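Right, gather round, because we had a proper good fault at Huerta this week and I have been dying to write it up. Thread!

So the job is simple. Our two-armed robot picks white blocks out of a blue crate and puts them on the green belt. Arirel (yes, it has a name) had done 800 of them without a grumble.

Then on block 47 of the next run the left hand just... held on. Arm in the right place, belt clear, fingers shut tight. No error on the screen at all!
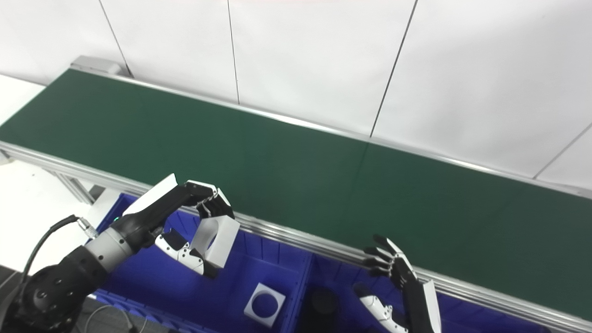 Left hand with a block, right hand free. Green light on at the wrist.

Wenceslao Olvera hit the stop and we all kept our hands well out of it. A hand that won't let go might let go later, when you've got your fingers in there. Power off first, always.

First guess was the software. Wrong! Eliseo Villalobos spent a whole afternoon reading logs and the "open" command was there every single time.

It was a cable plug that had worked itself a tiny bit loose. Fine when the arm was low, dodgy once it lifted and turned. 23 tries on the bench before we could make it happen on purpose - I cheered out loud.

New plug with a proper clip is on. We've also added a check: if the fingers haven't opened when told to, everything stops and shouts.

Next up is the same check for the right hand. If you've had a gripper do this to you, please tell me how you caught it, I love these stories.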